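Trernisham Open Day

The Trernisham Open Day is a yearly public event at the Farquharson robotics workshop in Trernisham, held on a Sunday in January. 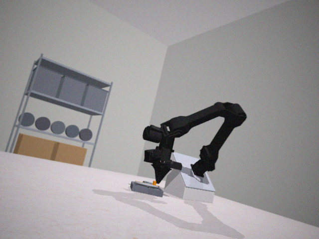 It began as an afternoon for the families of staff and has grown into one of the liveliest dates on the local calendar, with live arms on the workshop floor, simulated ones on screens upstairs, and plenty of chances to ask questions. Entry is free, and doors open at 10 a.m.

History

The first open day was set up by Finlay Guthrie, then a technician at the workshop, who wanted his neighbors to see what went on behind the roller door. It drew 100 people. The most recent one drew 2796, a small rise on the 2748 of the year before, and the line ran past the bakery on Grarach Lane before lunch.

The simulation room

The best-loved part of the day is the simulation room, run by Lensa Negussie. Robot arms are modeled there in computer-rendered rooms, complete with shelves, bins and shadows, and set to work on small tasks at a tray. A black arm with a two-part reach and a narrow gripper is a regular on the big screen, and crowds gather to watch its fingertips come down beside a little orange cylinder.

Visitors may change the starting position of a piece and run the task again. Children take to this at once – some come back three or four times to try a harder spot – and a miss gets as big a cheer as a clean grab. Negussie gives a wonderful short talk on how a program practiced in simulation is moved over to a real machine, and why friction is so hard to get right.

The workshop floor

Downstairs, 8 arms run through sorting and stacking jobs behind low barriers. The Drultov bench, named after the workshop's first control program, lets visitors guide an arm by hand and then watch it repeat the path. Waits can reach an hour in the early afternoon.

Access

The ground floor is step-free, and a lift serves the simulation room. The last talk starts at 3:30 p.m.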